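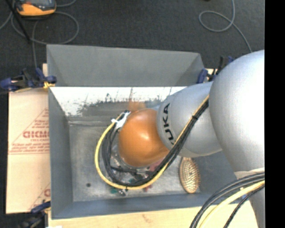

Plillivside have put out their second record, Godo, and I want to write a small thread on it before I go to bed. It is on Volow, the same label as the first one. I have played it since morning.

For people who don't know them: Plillivside are two people. Wayne Sugden sings and plays guitar, Mervyn Pilkington plays everything that has keys and also the drum machine. They come from Hartley and most of the songs are set there, although the name of the town is said only one time, in "Bus Lane."

I found them by mistake. I was looking for another band with a similar name and bought the wrong cassette. I never bought the right one.

The first record was very quiet. I liked it but I have to say that the songs were hard to tell apart, and when I played it for my sister she asked if it was still the same song. It was the fourth song.

Godo is louder from the first minute. "Open Till Late" starts with a bass line that I believe is played on an organ, and then Wayne comes in almost shouting. I did not know he could sing so high. In the second chorus his voice breaks a little and they kept it.

The best one for me is "Fog Money." It has only two chords and it goes on for more than seven minutes. Please don't skip it after the first two. The melody changes slowly over the same chords, and near the end there is a second voice, very low in the mix. The sleeve gives no name for this voice. If somebody knows who it is, please write to me.

About the words. English is my third language and I always read the lyrics with a dictionary next to me. Wayne uses easy words but he puts them in a strange order. "The kettle I was late for" took me the whole of breakfast. I think he means that somebody made tea and he did not come home in time. Maybe it is a sadder song than that.

There is an instrumental in the middle called "1630." I first thought it was a year and I went to read some history, with no result. Then I saw the note inside the sleeve: it is the hour when Mervyn's shift ended at his old job. You can hear something like a door at the end. I felt a bit stupid and I liked the piece more.

One song I don't enjoy, and it is "Postcard Rack." The drum machine is too fast for the singing, and the joke in the chorus is not funny the third time. On the vinyl it is the last song on side A, so you can get up early and turn the record.

I should say something about the sound too. They recorded the first album in a bedroom. This time they had a proper room with a real piano, and you can hear the pedal of the piano in "Elder Sister," a soft knocking under the chords. With headphones it is very clear. With my kitchen speaker I did not hear it at all.

The vinyl is an edition of 600 copies. Mine is number 433, written by hand with a pencil inside the cover. The paper of the cover is thick and a little rough, and it smells strongly of ink. There is a lyric sheet, but the last verse of "Fog Money" is missing on it. I wrote it down by ear and I am not sure of two words.

The shop where I ordered it told me they had some 30 left this afternoon. I don't get anything for saying this, I am only a customer there. The cassette comes later, in June, with one extra song which was recorded for the first album and not used.

I saw them play once, in a room above a restaurant. Between songs Mervyn had to change cables and Wayne talked about a walk he had taken, with many details about a gate. People near me laughed but he seemed quite serious. Now there is a song about a gate on side B, so I suppose I heard the first version of it.

If you want to try only two songs, take "Open Till Late" and "Elder Sister." If you liked the first record exactly as it was, begin with side B, which is calmer, and go to side A another day.

A correction to my post about "Open Till Late": a friend who plays the organ has listened and says that it is a bass guitar, played with a pick and with a lot of treble. I leave the post there, but believe my friend.

And one more because I forgot it. Today, March 27, 2021, they also put up a video for "Fog Money." It is the short version of the song, with the low voice taken out. Watch it if you want, but please listen to the long one first.

Good night. The words I am not sure of are "borrowed" and "barrel."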